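Laying Out Small Parts on a Bench Mat

Small fixings are usually lost between removal and refitting. A mat and a shallow tray prevent most of it. 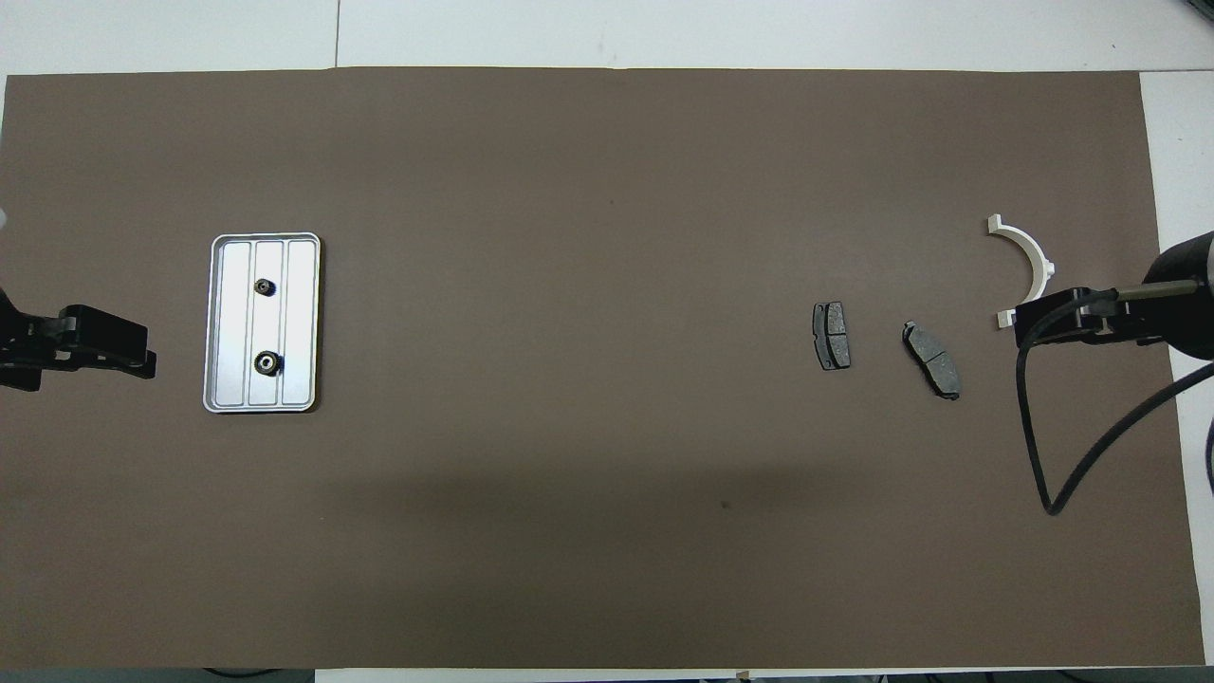

Set the mat down flat and wipe it before starting. A matt surface in a plain colour is best, as dark hardware shows up poorly on a patterned one. Keep the tray to one side and leave the middle clear for the assembly.

1. Choose a metal tray with a raised rim. Ridges pressed into the floor help to stop round parts rolling.
2. Put each part in the tray as it comes off. Work from the top down, in order of removal.
3. Leave a gap between parts. Nuts and rings of similar finish are easily confused when they touch.
4. Limit each tray to one sub-assembly. For a second, use a second tray.
5. Refit from the bottom up. The tray should be empty before the cover goes back on.

Trays left overnight should be covered and labelled with the job number, e.g. 314.

Page maintained by Viorica Grgić, Brusbridge workshop. Last revised in June.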